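Friday, April 5, 2024

Simulating the Kennedy cell before I touch it again

I finally have the picking cell running in simulation, and I'm more pleased about it than I should be! If you've been reading along, you know the real one (I call it the Kennedy cell, after the street my garage is on) spent most of last August bumping its fingers into things. I bent one pair, glued another pair, and decided that the next round of mistakes was going to be made on a screen.

The software side is a little Durnance physics package with a Plutov arm model loaded in. Setting it up took me 11 evenings. Most of that went into the gripper, which came in with its fingers swapped left for right, so every close command opened them. I must have read the same config file 26 times before I spotted the minus sign. One character! After that I did the boring stuff - joint limits, finger friction, tool offset - and saved a copy after each change, a habit I picked up the hard way. 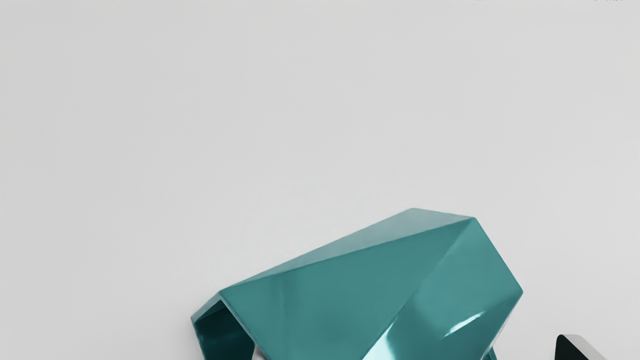
Test parts were the next job, and I wanted something awkward. Cubes are too kind to a gripper, they forgive everything. So I've been loading odd folded shapes, and the teal one has become my favorite troublemaker, all flat facets and sharp creases, with that dark opening underneath on the left end. A flat finger wants two parallel faces and this thing hardly offers any. My planner loves the long sloping top, which is a terrible place to grab, and for a whole evening it kept going back there. I also left the finish on glossy, and I'm keeping it that way, as the bright streak on the right side is the kind of thing that used to fool my real camera on painted parts.

The fix, so far, is dull. I dropped the closing speed, raised the approach height by 24 millimeters and made the planner throw out any grasp where the two contact faces tilt too far from each other. Then I let it run overnight and got 925 attempts logged by breakfast. I haven't gone through them all yet (there's a lot of scrolling) but the fingers no longer try to pass through the floor, so I'm calling that progress.

Still on the list is the tool offset on the real arm. I want to measure it again with the dial indicator I bought at the Kovemthorpe swap meet, then copy that number into the model and see how far off I've been. New fingers are in the printer now. If they come out straight I'll bolt them on this weekend.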